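Why Does Toast Turn Brown?

Bread goes in pale and floppy. A little later it comes out brown, crunchy and smelling so good that people who said they weren't hungry wander into the kitchen. So what happened in there?

Inside a toaster are thin wires. Electricity has a hard time squeezing through them, so they get hot enough to glow orange. First the heat dries out the outside of the bread. Then the tiny bits of sugar and protein in it start joining up to make new stuff, and the new stuff is brown. Grown-ups call this the Maillard reaction (say "my-YAR," and try to look bored while you do it).

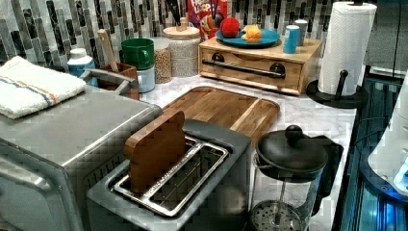
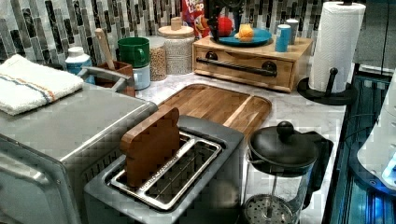

A two-slot toaster, with a wooden slice in the left slot.

The same thing happens to cookies, pretzels and the crust on a loaf. It doesn't happen to boiled potatoes, which never get hot enough on the outside. Poor potatoes.

Leave bread in too long and it goes past brown to black. That's mostly carbon, the same stuff you find in charcoal. You can scrape it off, but your toast will know.

Try this with a grown-up: toast 2 slices of the same bread, one light and one dark. Let them cool, close your eyes and take a bite of each. Which one tastes sweeter? Which one is louder?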